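I bought the Plilto guest bathroom kit in July, before a stretch when we had people staying nearly every week. It's sold as one box with what an overnight visitor tends to forget, plus something to wipe the sink down with. I have now been through two boxes, so this covers more than first impressions.

## What you get

Mouthwash in two sizes, individually wrapped toothbrushes and a canister of disinfecting wipes. No toothpaste. That was my first complaint and it's still my main one. If you order this thinking the guest is covered, you will be at the store buying toothpaste that evening. Glenys Parri, who stays with us a lot, brings her own now.

The box itself is plain cardboard with no dividers. My first one arrived with the canister on its side on top of the toothbrushes. Nothing was broken. The second had some paper stuffed in and was fine.

## Mouthwash

It's the bright blue kind with a white cap. The taste is ordinary mint, on the strong side, and it burns a little for the first few seconds. I don't mind that. My brother-in-law Detlef does, and he cut it with water.

The big bottle is the one worth having. It stays by the sink and everybody pours from it into a paper cup. The small one I hand to people who are leaving early or driving a long way. It fits in the side pocket of a toiletry bag, and after a trip to Astport in a checked suitcase it hadn't leaked. Once it's empty I refill it from the large bottle, over the sink, with a funnel. Without the funnel I lose a fair bit down the side.

## Toothbrushes

White handles, blue on the grip, blue bristles. The bristles are what I would call medium. They hold up well enough for a visit, and I used one myself for 7 weeks to see how it went. By the end the outer rows were bent out and I threw it away.

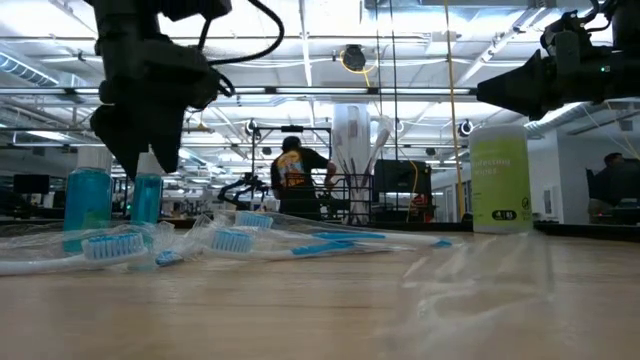
Can you buy the toothbrushes without the rest of the kit? Plilto sells them only as part of the box, so if brushes are all you need, a multipack from the drugstore makes more sense.

The wrapping is thin clear plastic and there's too much of it. It crackles, it doesn't lie flat, and it clings to your hand when you try to put it in the trash. On the other hand, a guest can tell the brush is new, and that matters more to most people than tidy packaging. I keep the brushes in a drawer with the wrap still on. With the same blue on every handle, two guests at once is a problem – I put a rubber band on one.

## Wipes

The wipes are the part I use most, guests or no guests. They come in a tall canister with a pale green label and a white lid. They tear off cleanly once you get the first one threaded through the opening, which took me a few tries. One wipe does the faucet and the basin. A second does the toilet handle and light switch. The scent is noticeable for a while in a small room, so I leave the door open.

Close the lid until it clicks. I left mine up overnight once and the top few wipes were dry by morning.

## Compared with the Morelli box

Zulmira Moreira gave us a Morelli guest box a year earlier. It had toothpaste and nicer brushes, in separate colors, but no wipes and only a travel-size mouthwash. For a single visitor I'd pick the Morelli. For a busy house the Plilto lasts longer, mostly on account of the big bottle and the canister.

I'd buy it again at the sale price. At full price I would put the same things together myself and add toothpaste.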